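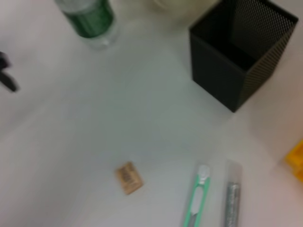
Conik square mesh pen holder, black

Desk organisers / Pen and tool holders
Product code: CK-136
Range: Estham
Availability: in stock

Overview

Open-topped square holder in perforated metal, for pens, pencils, rulers and light hand tools. All four sides are perforated. Finished in black inside and out. Supplied empty, as a single item, with no assembly required.

The holder has one undivided compartment. Customers who need to keep knives apart from pens should order the Estham divider (listed under Accessories), which drops in from above and splits the space into 2 equal cells. The divider is not suitable for the round version.

Specification

Material: perforated steel sheet, folded and spot-welded
Finish: black powder coat, matt
Height: 100 mm
Footprint: 90 x 90 mm
Compartments: one
Weight: about 200 g
Base: closed, with four adhesive pads (fitted)
Replacement pads: Aguirre clear, pack of eight
Country of manufacture: Spain

Use

The footprint suits worktops, packing benches and reception counters. The holder is stable with normal contents, but long items such as 300 mm steel rules raise the centre of gravity and should be stored in the taller Estham holder.

Utility knives must be stored with the blade fully retracted and locked. The perforations are not a guard: a snapped blade section can pass through the mesh. Used blades should go in a lidded disposal tin and never in the holder.

Small items – erasers, clips, drawing pins – fall to the bottom and are awkward to retrieve. The Voter shallow tray has the same footprint and can stand beside the holder on the same line.

Care

Wipe with a dry or slightly damp cloth. Dust collects in the perforations and can be lifted with a soft brush. Do not use solvent cleaners or abrasive pads. Ink marks on the powder coat usually come off with washing-up liquid in warm water. Dry the base before putting it back on a painted or lacquered surface.

Changes to this item

From December the adhesive pads are fitted at the factory. Earlier stock was supplied with loose pads in a paper sleeve. Dimensions are unchanged and both versions accept the divider.

Customer questions

Can it be fixed to a wall? – Róisín Gallagher
No. There are no fixing holes, and drilling the sheet will break the coating and void the guarantee. The wall version has a separate back plate.

Does the divider reach the base? – Ghazal Karimi
It stops 5 mm short. Thin refills can slide underneath.

Is the white version the same size? – Yolandi Khumalo
The footprint is the same. White is 4 mm taller because of the rolled rim.

Ordering

Sold singly or in cartons of 12. Mixed colours cannot be packed in one carton. For trade accounts and carton prices, contact Catalina Valdebenito in the sales office.

Page last revised: May 23, 2024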